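Notes for week 9, Everyday Writing for Work. Bring these to class; I will not be reading them aloud, and you will be asked to rewrite at least one thing in them.

# Instructions People Will Follow

Most instructions are read by someone who has already started. The shelf is half built, the form is half filled in, the soup is boiling over, and only now does the reader pick up the sheet. You can disapprove of this person all you like. You are still writing for them.

## 1. Put the condition first

Compare these two lines from the old manual for the Undulen, a dehumidifier I owned for one damp winter:

> Press and hold the power button until the light turns green, unless the tank has been removed.

> If the tank has been removed, put it back. Then press and hold the power button until the light turns green.

By the time a reader of the first version gets to "unless," the thumb is on the button. The second is longer and uses two sentences. Spend the extra sentence.

Warnings work the same way. A warning printed after the step it concerns is a historical note.

## 2. One step, one action (mostly)

"Remove the cover, check the seal, and replace if worn" is three actions and a small mystery. Replace the cover or the seal? Students split on this every term, and both camps are very sure of themselves.

You can overdo the splitting. "Pick up the pen. Remove the cap. Move the pen toward the paper." Past a certain point the reader feels insulted and starts skipping, and skipping readers are back where we began. Keep two actions together when a person would do them in one breath: "Sign and date the form."

## 3. Name a thing once and stick with the name

School taught you to vary your words. For essays, fine. In instructions, if page 1 says "lid," page 2 says "cover," and page 3 says "top panel," the reader goes looking for three parts.

The Bosden office handbook, which I keep for its entertainment value, calls the same sheet of paper a "leave form," an "absence request," and "Form 114." New staff have been known to hand in all three.

## 4. Say what done looks like

A step should tell the reader how to know it worked. "Tighten the screw" leaves room for interpretation, and some of your readers are strong. "Tighten the screw until the bracket stops moving" gives them somewhere to stop.

Weak: *Mix well.*
Better: *Mix until there are no dry patches.*

Weak: *Wait a while.*
Better: *Wait until the light goes out.*

## 5. Decide what the picture is for

A picture can show which part you mean, or which way round it goes. It is poor at "gently" and hopeless at "don't." Draw a hand touching a hot plate with a line through it, and a fair share of readers will remember the hand and the plate.

If a shape takes you four sentences to describe, use a photo and one sentence. The sentence should carry whatever the photo can't, such as the order of things or how long to wait. 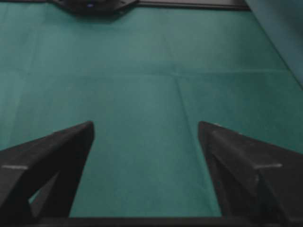 ## 6. Test it on a person

Give your draft to someone who doesn't know the task. Sit on your hands. Say nothing. Every time you want to say "oh, what I meant was," write down the step number.

Svyatoslav Boiko tested his guide to the Berkik coffee machine on his aunt last December and came back with a page of notes and no coffee. The rewrite was half the length and is still taped up in the staff kitchen.

## For next week

- Rewrite the Imai bus pass instructions (handed out in class). Keep every fact. Lose at least a third of the words.
- Test your rewrite on 2 people who are not in this course. Roommates count if they are awake.
- Hand in the draft, your test notes, and the final version, stapled in that order.

Section 4 of these notes has a step that breaks the rule in section 3. Find it, or make a good case that I'm wrong.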